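Dossier pour les jeunes lecteurs - à partir de 9 ans
Mis à jour le 22/6/21

# Quand les robots entrent à l'atelier

L'entreprise Sturnolex fabrique et répare du mobilier de salle de bain. Elle emploie 213 personnes sur son site de Marance. Depuis le mois de novembre, une partie du travail y est préparée pour être confiée à des robots. Le présent dossier explique aux enfants ce que cela signifie, et ce qui change pour les adultes qui travaillent là.

## Qu'est-ce que l'automatisation ?

Automatiser une tâche, c'est la faire exécuter par une machine. Un lave-linge est déjà une machine automatique : on choisit un programme, et le tambour tourne tout seul. Il répète toujours les mêmes mouvements, dans le même ordre.

Dans un atelier, les choses sont plus difficiles. Un robinet ne se prend pas comme une serviette. Un tiroir peut être dur à ouvrir. Un carton n'est jamais posé exactement au même endroit. Une personne s'adapte sans y penser, alors qu'un robot doit apprendre chacun de ces gestes.

## Comment un robot apprend-il un geste ?

On pourrait écrire au robot une longue liste d'ordres : avance, descends, ferme la pince. Cette méthode convient lorsque l'objet ne change jamais de place. Pour le reste, Sturnolex a choisi de faire montrer les gestes par des personnes.

Chaque participant tient une pince à la main. Il s'en sert pour saisir un objet, le déplacer, puis le reposer. Pendant ce temps, des appareils enregistrent le mouvement. Le même geste est recommencé de nombreuses fois, car une seule démonstration ne suffit pas. Pour le programme nommé Mito, l'entreprise a fixé un objectif de 500 démonstrations par geste.

Certains équipements portent un carré noir et blanc, un peu comme un damier irrégulier. On l'appelle un marqueur. Une caméra le reconnaît facilement, et l'ordinateur peut calculer où il se trouve et dans quel sens il est tourné.

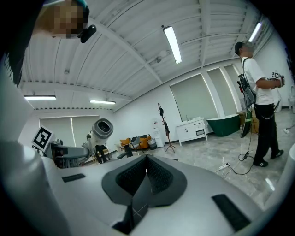 *Pinces à main et bras robotisé dans une salle équipée d'une baignoire et d'un meuble de toilette.*

Les enregistrements sont ensuite triés. Une démonstration interrompue ou mal enregistrée est mise de côté. Les autres servent à entraîner un programme informatique, qui cherche ce que tous ces mouvements ont en commun. Le robot essaie alors à son tour - lentement au début, et toujours sous la surveillance d'un adulte.

## Qu'est-ce qui change pour les salariés ?

Avant le programme Mito, les équipes passaient une grande partie de la journée à sortir des pièces des cartons et à les ranger. Ce travail fatigue le dos et les poignets. Il est prévu que les robots en prennent une part.

De nouvelles activités sont apparues. Il faut faire les démonstrations, vérifier les enregistrements, entretenir les pinces et arrêter une machine en cas de problème. Pour s'y préparer, 90 salariés ont suivi une formation, assurée par l'organisme Devadiga pendant les heures de travail.

Harish Thevar travaillait au rangement des pièces. Il est maintenant chargé des démonstrations. « Je connaissais très bien mes gestes, mais je n'avais jamais eu à les montrer à une machine, explique-t-il. Il a fallu que j'apprenne à aller moins vite. Le soir, j'ai moins mal aux épaules, mais je suis fatigué d'une autre façon, parce qu'il faut rester attentif. »

Tous les salariés n'ont pas le même avis. Certains sont curieux et demandent à participer. D'autres craignent que leur poste disparaisse, ou regrettent de travailler moins souvent en équipe. Ces inquiétudes sont sérieuses. La direction a reçu 233 questions écrites, et les réponses sont affichées à l'entrée de l'atelier. Plusieurs d'entre elles indiquent que la décision n'est pas encore prise.

## Les robots décident-ils à la place des gens ?

Non. Un robot ne sait pas pourquoi on lui demande de ranger une pièce. Ce sont des personnes qui choisissent les tâches à automatiser, les règles de sécurité et le moment où la machine doit s'arrêter. Ces choix peuvent être discutés, et les salariés ont le droit de donner leur avis.

## Petit lexique

- **Démonstration** : geste réalisé par une personne pour servir de modèle au robot.
- **Marqueur** : dessin noir et blanc qu'une caméra peut repérer.
- **Pince** : partie qui sert à saisir les objets ; elle peut être fixée à un robot ou tenue à la main.
- **Poste** : place et travail confiés à une personne dans une entreprise.

## Pour en parler en classe ou à la maison

Choisis un geste que tu fais tous les jours, par exemple ouvrir un tiroir. Essaie de l'expliquer à quelqu'un qui ne l'aurait jamais vu, sans utiliser tes mains. Demande ensuite à un adulte de ton entourage quelle partie de son travail il aimerait confier à une machine, et laquelle il voudrait garder.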